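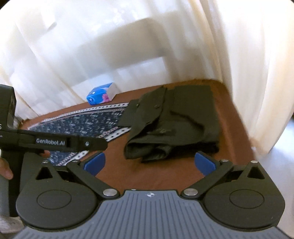

Folding station, black garment, both grippers.

Quick review of the hand-held gripper pair our club has been using for the folding project. Writing this between classes so sorry for typos.

Background, short version. School robotics club, Ciltotis team, we're entering the Promari student round in June. Task is garment folding. You don't drive a robot, you hold one gripper in each hand and do the fold yourself, and the recordings become your training set. Ours say GenRobot.AI on the arm. Loaner pair from the school, so no comment on price.

Grip first. Good. The pads are narrow enough to pick up one layer of a collar if you come in low. Buttons are a pain, the fabric slides off to one side and you start over. Took me maybe a week to stop squeezing too hard.

Weight. Fine for ten minutes, then your wrists know about it. Baltasar Valdebenito did 140 folds in one afternoon and couldn't hold a pencil after. We swap every 20 now.

Seeing what your doing is the hard part. Linkages are wide and you end up leaning over to find the hem. Move your hands slow. Slower than that.

Dark clothes on a brown surface, so-so. We put a patterned cloth down at one end and it helped me judge where the edge of the shirt was. Eusebio Ibarra says it made no difference for him.

Total so far 1,275 folds, we threw out 171. Mostly rushed ones, a few where both hands let go at once. Expect about that many bad takes if you're new.
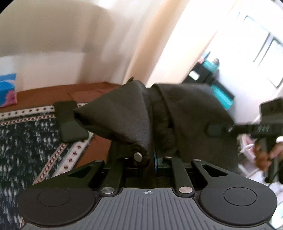

Likes and dislikes

+ Easy to teach. Freshmen got it in one meeting
+ Pads hold thick seams ok
+ Wide opening, you can go at a bundle from either side
- Wrists!!
- Sleeves. Still no good method, if you have one please post it
- Learning to let go gently takes way longer then learning to grab

Would I use them again, yes. 4 out of 5. Would be higher if there was a strap or somthing to take the load off. Turness team is trying the same task with towels, will ask how their hands are doing and update after the practice round.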